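Magazine > Home Life > At the Table

The Bag by the Door

By Radka Vukadinović

In my mother's house a guest was never allowed to leave with empty hands. If you came with a cake, you went home with a jar of something. If you came with nothing, you also went home with a jar. I grew up thinking this was a law in all countries, and when I moved to Astden I was surprised that people could finish a dinner, say thank you, put on their coats and simply go.

It took me two years to meet somebody who had the same law. Hsin-yi Lam lives on the hill above the old bakery, in an apartment with a long hallway and a very small kitchen. The first time I visited her, I admired a candy I had taken from a dish. When I was tying my shoes there was a paper bag hanging on the door handle, and it was for me. Inside were the candies, a packet of seaweed, two cans of tea and a bag of chips with a name I could not read.

"You said you liked it," she told me. "So it is your own fault."

Since then I have received many of these bags and I have also learned to make them. I wanted to write about how it is done, because it looks like a simple thing and it is a small skill, like folding a letter well.

Hsin-yi begins with the paper bag, which must stand up without help. She keeps her bags flat behind the shoe rack, all sizes, saved from shops and birthdays. A bag with a crease in the bottom will always fall on its face, so she opens it, puts her fist inside and pushes out the corners. Then she pulls the handles up and lets go. If it stands, it is good. If it leans, she puts something heavy in first and looks again.

The heavy thing is usually a can. Drinks go at the bottom, then hard candy, which is heavier than people expect. A big bag of candy is also slippery and likes to slide to one side, so she lays it flat against the wall of the paper bag like a book. Dried fruit comes after. It bends, and it fills the corners that nothing else will fill. Chips are last. Her rule is that nothing may lie on top of the chips except other chips. 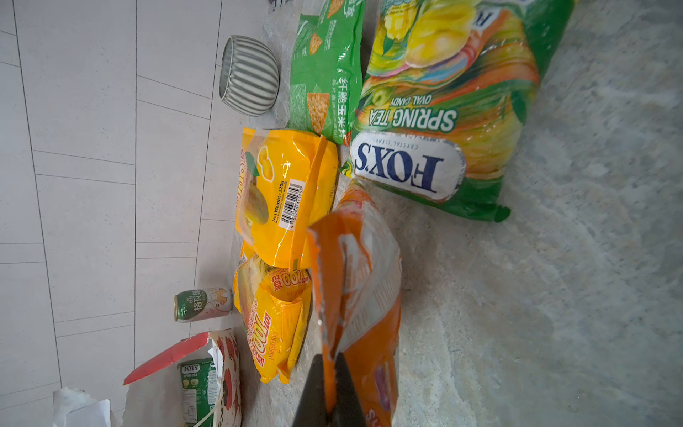
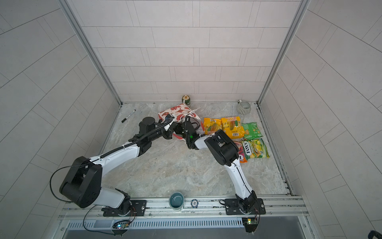

The sweet, the crunchy and the fruity: Spring Tea candy, corn chips and a yellow mango packet in the first picture. In the second, the red-and-white paper bag with its handles up.

I tried to do it her way and made all the mistakes. My first bag was for Edin Trajkovski, who had repaired our balcony door and did not want money. I put the chips on the bottom because they were the biggest, and a jar of plum jam on top because it was the last thing I remembered. Edin is a polite man. He wrote to me in the evening that the crumbs were very tasty with soup.

Choosing is harder than packing. Hsin-yi thinks that every bag needs one thing the person knows, one thing the person does not know, and something sour. I asked what happens if the person does not like sour. "Then they have something to give to their neighbor," she said. She buys most of her snacks from Ristić, the little import shop near the station, where the owner lets her read the dates on the packets at the back of the shelf. There are about 40 kinds of candy in that shop. She has opinions on all of them, and I was there for a good part of an afternoon in January hearing them.

Corn chips she likes for older people, for they are thin and break easily between the teeth. Mango she gives to almost everybody. It is sweet without being a candy, and parents are not angry when the children find it. With candy she is careful about the wrapper. She prefers pieces that are wrapped one by one, so the person can put a few in a coat pocket and be surprised by them later.

Not everything in the bag must be food. My friend Covadonga Quintana has started to add a useful thing from the house, and I have copied her. A small striped pot with a cutting in it is very nice, but you carry it in the hand. A pot will roll, and the soil will find the chips. Covadonga also keeps a marker near her bags and writes the name on the bottom, not on the side. In this way the bag can travel again to another person. She has one bag from a shoe store in Jesau which has come back to her 4 times.

I asked Hsin-yi if people feel they must return something. She thought about it while she washed the cups. In her family, she said, the bag should be big enough to please and small enough that no one feels a debt. Her grandmother used to send a whole ham, and there were cousins who stopped visiting because they could not answer a ham.

Last month Hsin-yi had a cold, and I went up the hill with a bag for her. A can at the bottom, hard candy along the side, mango in the corners, chips on top. I hung it on her door handle and rang the bell. She took it inside and I heard the paper, and after a moment she called to me through the door.

"Where is the sour?"

I went back down to Ristić and bought the plums.

Contact the editors | © Luvau Magazine | Back to top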